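2023-12-06

Long day on the Drillus runs, and I want to get the numbers down before I forget which setting went with which batch.
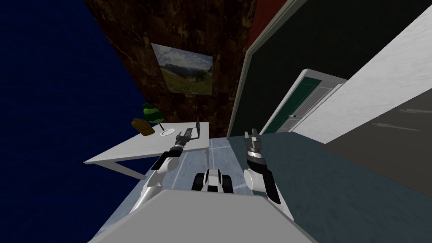 The question is still the one I wrote down in May. If we change the look of the simulated room every time an episode starts, does the policy learn to find the objects, or does it just get slower at everything? Back then I only changed the table color and the light. Now the walls, floor, pictures, doors and camera tilt all get redrawn from the asset pool, and the results are different enough that I have to redo most of the old plots.

Today's setup was two arms, head view only, no wrist cameras. The task is the plain one: reach for the bottle on the table, close the gripper, lift, hold for two seconds. The bottle can start upright or on its side. The other things on the table are there as clutter and get shuffled too. I used the demonstrations I already had, 560 in total, and trained the same network on three versions of them.

The first version has one fixed room. The second has 12 rooms, picked once and reused. The third draws a new room for each demonstration and also tilts the camera. I tested each one on 50 episodes in rooms that none of them had seen, with the same seeds for all three.

Fixed room: 11 successes out of 50. That is about what I expected, and most of the failures were the arm going to a spot where the bottle would have been in the training room.

12 rooms: 27.

New room each time: 38.

So the ordering is clear, but I don't want to make too much of the gap between the last two. It is one training seed each. I need at least two more before it goes in the write-up, and they take most of a night apiece on the machine I have.

The camera tilt is the part I was least sure of. I had it set very high by mistake this morning, because the range in the config is in degrees and I had typed it as if it were a fraction of the default. The whole room leaned over. I almost killed the job, then decided to let it finish, and that is the batch that gave 38. I'll run it again with the tilt at a sensible value and see if the number drops. If it does, then tilt is doing more of the work than the wall textures, and the section I wrote on textures has to change.

Went through the failures by hand after lunch. All 12 from the best run, one at a time at half speed. In seven of them the bottle started on its side. The gripper comes down at the angle it would use for an upright bottle, touches the side, and rolls it away. Two of those rolled off the table. The other five were a mix. Three were the gripper closing too early, one was the wrong arm reaching, and one I can't explain - the arm went most of the way there and stopped.

The sideways cases look like a data problem to me. I checked, and only a small share of the demonstrations have the bottle lying down, since the reset script drops it upright unless it gets a bad bounce. I changed the script so the starting pose is picked evenly. That means recording more demonstrations, and I'm not looking forward to it. My wrists were sore for days after the last set.

Also lost an hour to Candness, the renderer wrapper. It was caching the floor texture across resets, so in some rooms part of the floor came from the previous episode. Cleared the cache on reset and it went away. I don't think it hurt the results, but I wrote the commit number on the whiteboard so I can tell the runs before and after apart.

The Fragkou report wants a table by the end of next week. I'll give them the fixed room and the 12 rooms now, marked as single seed, and hold the third until the repeat is done. Nostness can wait, that side of the project isn't using the head view anyway.

For tomorrow: correct the tilt range and put the unit in the name of the setting. Start seed two before leaving. Record the first set of lying-down demonstrations, short sessions, with breaks. Look at the wrong-arm episode again with the action plot next to it.

Seed two of the 12-room version is running now. Loss looks normal so far.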